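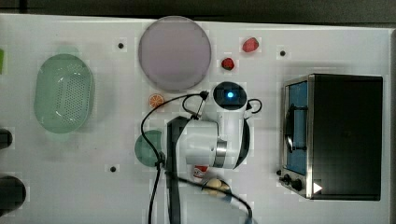

Play kitchen bits and pieces

Sun 29 September

Hello again! I promised I'd put up a few pictures of the pretend food and the little kitchen things, as so many of you asked after the July page. I've been collecting them on and off for years (the shelf in the hall gave up long ago), and I do love getting them all out on a white table where the colours can show themselves off. Most of the older pieces came from a shop called Stomix, which had the best bargain bin I've ever had my arms in, and the rest from Thibodeaux, where I went in for a birthday card and came out with a carrier bag.

The strawberries and the orange slice

Two red strawberries, seeds and all, and a small slice of orange. The strawberries are my favourites and always have been – there's something about that bumpy skin. The orange slice spends half its life down the back of the sofa, so it's nice to see it out with the lavender plate.

The colander and the ketchup

Pale green, full of little holes and big enough to take a whole pretend fruit salad. I'd happily use one like it for real peas! The ketchup is having a lie down on the lavender plate, and there's a light blue cup with something bready in it, a bun if you ask me, a bit too big to sit down properly.
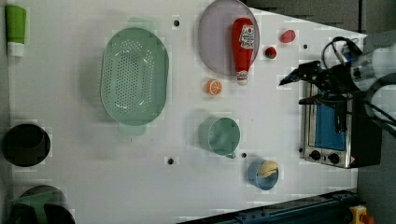

Still to come

I've got the Skunemow tea set to sort through next, which is a job and a half as the lids have got muddled with another lot. Then the pretend vegetables, if I can find the box. If you've got a spare teapot lid, yellow, no bigger than a jam jar top, do please write and tell me – I'll swap you a very nice carrot for it.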